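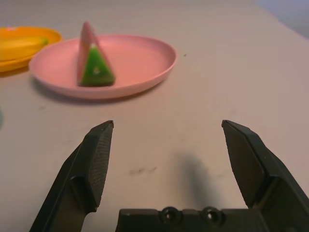

Grip fault still open at Prembridge

The fruit-sorting trial at Prembridge lost most of June to a fault that was meant to be fixed in May. The gripper fingers close on a toy fruit, the software reports a good hold, and the arm carries on whether it has the fruit or not. Of 3,117 pickups in the June log, 2,813 were clean. Another 115 were marked as successes with no fruit held at all. The rest were ordinary drops, and the system did own up to those.

Brekura, which supplies the control software, puts the false readings down to worn finger pads. Maybe so. We swapped the pads on both arms after run 323 and the false readings kept coming at the same rate, so I would like to hear a second theory before we pay for another set. The Salinas lab runs the same release on different grippers and has reported the same trouble, which doesn't help the pad story much either.
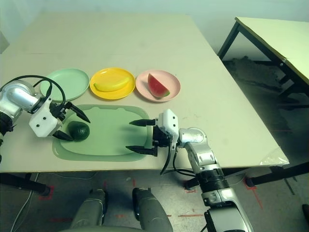
Both arms at the sorting table, with the avocado between the left jaws.

The safety side bothers me more. A false hold on a plastic banana costs us a few seconds. In two of the June runs, though, the second arm started its move early on the strength of a bad reading from the first, and the grippers came close enough to touch. The stop button was pressed by hand both times. The automatic stop did nothing, and the log has no entry to say it was even asked.

Brekura has promised a patch, called Clerneo, that checks finger position against motor current before calling a hold. It sounds sensible on paper - so did the last one. Until we have seen it run on our own table, the two arms will be used one at a time, at reduced speed, with a person at the stop button. Please don't switch back to paired mode to save time, even for a short demo. If you see a false hold, write down the run number and leave the arm where it stopped.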